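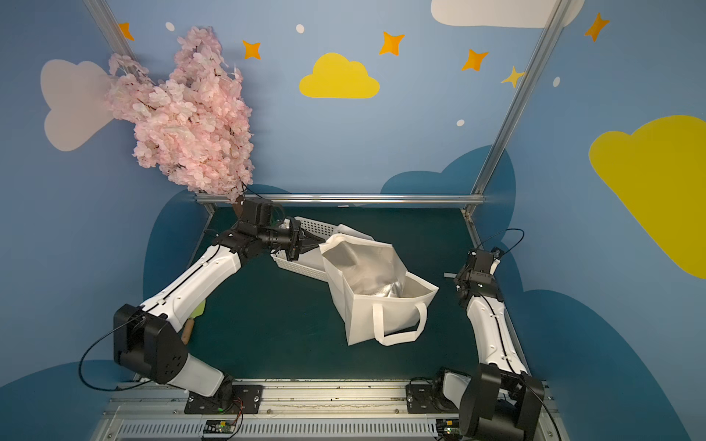
Posted in June by the Nostico desk

The bag basket, reconsidered

I have been told by more than one tidying site that the answer to too many shopping bags is a basket to put the shopping bags in. I have my doubts about any cure that starts with buying another object, but I've now lived with one for most of the spring and I think I can say something fair about it.

The theory goes like this. You have a plain white basket with holes in the sides. You fold your bags, you stand them up in the basket like files, and when you go out you take one. When you come home you empty the bag, fold it and put it back. The Distodard newsletter, which I read mostly to argue with, called this a closed loop. It has clearly never met anyone in my house, where the loop tends to open at the kitchen counter and stay open until the weekend.

First, the basket. I went with perforated plastic over the woven kind. Soluswood has a woven one with a little leather tag and it looked very nice in the store, and every fabric handle I own would have snagged on it within a week. Plastic wipes clean. You can see through the holes whether there's anything in there. The slot at the end is good for pulling it off a shelf, provided you don't fill the thing with cans, and who would. I have no complaints about the basket as a basket.

What I question is the folding. Every guide shows you a fabric tote turned into a crisp little rectangle, and then moves on quickly. The handles are the trouble. Fold them in and you get a lump in the middle, so the rectangle won't stand. Leave them out and they catch on the next bag, so that you reach for one and get three. I've tried laying them flat across the front before the first fold, and that's the best I've come up with, but it needs a clear table and a person in a patient mood.
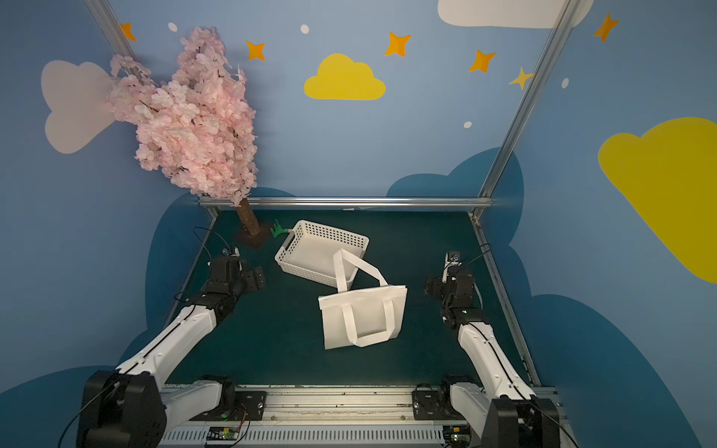 A squarer fold helps a bit, in thirds the long way and then once across. The corners still stick out. I used to press them down with my hand and feel pleased with myself, and by the next morning they'd be back out again. I've stopped caring about corners. If the bag goes in the basket and comes out of the basket, it's folded.

Bags with a shiny insulated lining are a separate argument. They don't fold so much as sulk. You squash one down, it crackles, and ten minutes later it has opened itself up again. The advice from Riedl, printed on the hang tag of one I bought, was to "store flat." Flat where? I keep mine upright and use it to hold the others, which I suspect is against the rules of the system.

Then there's the question of how many bags a household should own. Distodard says 2 per person. I saw another list telling readers to get down to 100 possessions in total, bags included, and a comment under it from somebody who was proud to have dropped below 1000. These numbers come from nowhere that I can find. I'm keeping the ones without holes in the bottom.

I'll give the basket this much: the hall closet door shuts. It didn't in March. Whether that's down to the basket or to my having taken a heap of old paper bags to the recycling on the same afternoon, I couldn't tell you, and I notice that the before-and-after people never separate those two things either.

The other thing I'd warn you about is drift. An open basket on a table is an invitation. Mine has held mail, a phone charger, one glove and a toy rake with a green head, none of which are bags. The kids' garden set has a way of traveling, and the little trowel that goes with it usually turns up within arm's reach of wherever I'm trying to fold something. I've thought about a label. I've also met people who label things, and their baskets have gloves in them too.

And a word about "styling," a word I'd be happy to give up. Several of the posts I read suggested putting the basket next to a plant or some blossom so that it looks intentional. Fine, I like fake cherry blossom as much as anyone, pink and loud and no watering. It makes the corner cheerful. It does nothing for the bags, and it gathers dust in a way the photos don't bring up.

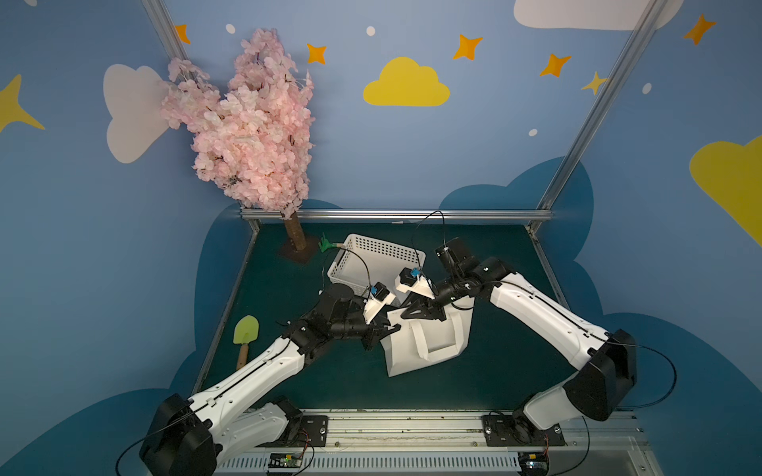

Would I do it again?

Probably, with a cheaper basket and fewer opinions from newsletters. If you already own something with sides and a flat bottom, try that for a month before you buy anything. Fold the handles down first. Leave the lined bag for last and don't fight with it.

I'm planning to look at the bags again in the fall, when I'll have a better idea of which ones we use. My guess is the same few as ever.

Related posts
Does anyone need a drawer inside a drawer
Silk flowers and the dust problem
Soluswood shelves, one year on
The Riedl lunch bag: a complaint
346 comments on my dish rack post, answered in bulk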